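Pridov Releases Follness 4, Leaves Out the Grand Claims

Feb 27, 2021 - Pridov today released version 4 of Follness, its code editor for small teams. The company does not expect it to change how anyone thinks about programming. It opens large files faster and has stopped losing the undo history on save.

"Every editor launch promises you'll write better code," said Agathe Pichon, who leads the Follness team. "I've yet to see a text window do that." 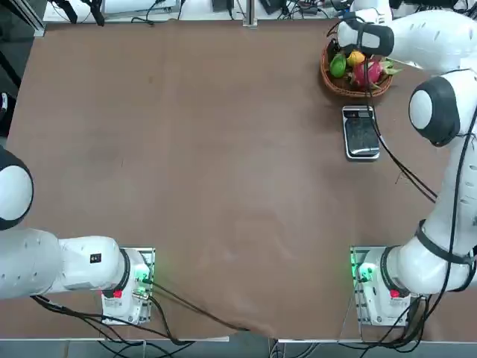 White arms mounted along the near edge of a brown tabletop.

The release closes 978 bug reports. Pridov notes that many were duplicates and warns against reading much into the total. Automatic code completion is included but switched off by default, as testers doubted it saved them any time.

Plug-ins written for version 2 will not load. A conversion tool is available, though it has been tried on only about 200 of them, and users should keep a copy of the originals.

Follness 4 is a free update for current license holders.

Press contact: Yannick Cordier, Pridov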